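README – Zokholm bench 4, tower teardown data
last edit Wed 3 April

Wrist and fixed camera stills from the refurb line at Vitex. Desktop towers in, parts out. The arm works on the board area, people do everything else for now. Task names come from the Wovley job sheet. 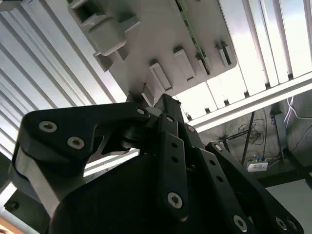
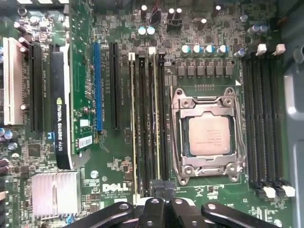
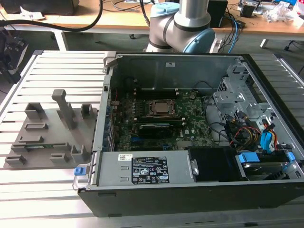 What changes for the bench crew

- no more pulling memory all shift. Sore thumbs was the top complaint in October
- one person per two benches, other one moves to testing – same pay grade, same breaks
- sorting and the final check stay with people
- anyone can stop the arm, no need to ask the lead first
- Kong rota still lists the old stations, ignore it untill it's redone

Whats in here

329 episodes, 80 held out for eval. Notes from the crew in notes/, please read them before filtering anything – they flag the bad grips better than the logs do.

To do

- shift labels missing on some files
- ask night crew about noise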